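Drive removal cell: questions about the dropped drives and the September stop

This page is for operators, shift leads and anyone who sends desktop computers to the Skarnlow line. It is kept by Amirul Rondonuwu. If your question is missing, write to him and he will add it.

What happened?

The arm in the drive removal cell pulled a hard drive from its bay, and the carrier slipped out of the fingers on the way to the tray. The drive fell into the open computer and landed on the motherboard. The cell did not notice. It went on to the tray, opened the fingers, and wrote in the log that the drive was delivered. The operator saw the empty tray and pressed the stop button.

Was anybody hurt?

No. But the operator had a hand near the tray when the arm arrived, and for this reason we treat the case as a safety matter and not only as a lost part.

How many drives were dropped in total?

We checked 3173 removals in the log against the drives in the store. The difference was 30 drives. All of them were found later, most of them still inside the computers.

Why did the gripper lose the carrier?

The fingers closed too near to the end of the blue pull tab. The tab is thin there and it bends. When the latch of the bay let go, the carrier turned in the fingers and slid out. If the fingers hold the body of the carrier, this does not happen in our tests.

Why did the cell think the drive was delivered?

The program asked only one question, whether the fingers had stopped before they were fully closed. It asked this at the moment of gripping and never again. So a drive lost during the move was counted as a good one. This was our mistake in the Setiawan program, and the gripper itself has no fault.

What does the wrist camera show during the work?

It looks past the fingers into the computer, and you can find the blue parts of the drive bays easily.

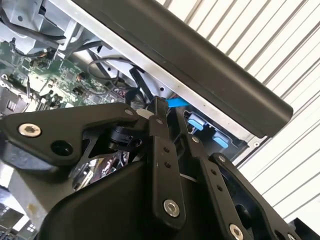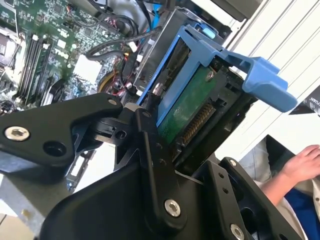
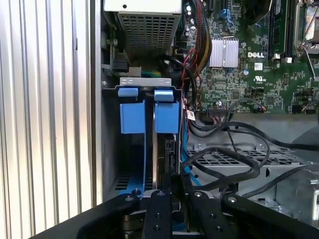
Wrist camera views at the drive removal cell. The second shows a carrier with its drive between the fingers.

Can the camera tell if the drive is still held?

Yes, and now it does. The program compares the view after the pull with the view before the tray. When the blue carrier is missing from between the fingers, the arm stops where it is and the lamp becomes yellow. Please know that a cable hanging over the carrier can also cause this stop. It is a false alarm, but you must still go and look.

Which computers are affected?

Every desktop model where the drive sits in a plastic carrier with a pull tab. Models with screwed drives go to the Rodwood bench and are taken apart by hand, so they were never in this program.

What should I do when the yellow lamp is on?

Press the stop button first. Wait until the arm is still and the lamp is red. Look in the tray, then in the computer, also under the cables and below the drive cage. Put the drive in the tray by hand, write it in the book, and take your hands away before you press reset. Do not reach under the arm while the lamp is yellow. The arm is only waiting, and it can move again.

May I hold the computer steady while the arm pulls?

Not any more. Before September this was allowed, and many of us did it. Use the two side clamps. If a case is too bent for the clamps, send it to the hand bench.

Did you make the grip stronger?

We tried. With a stronger grip some tabs broke, and then the drive stayed in the bay and we had blue pieces among the cables. We went back to the old force and moved the gripping point 30 millimetres further in.

Does a fall destroy the data on the drive?

You must not think so. A dropped drive may still be readable. Treat it the same as all others: it goes in the locked box and then to the shredder.

How often must the fingers be checked?

Every 3000 removals, or earlier if you see that a screw has moved. Huteck sends the finger pads as a set. Change both sides together and run the test carrier before the next computer.

Is the cell working again now?

Yes, on the day shift. The night shift will start when the second stop button is fitted on the tray side.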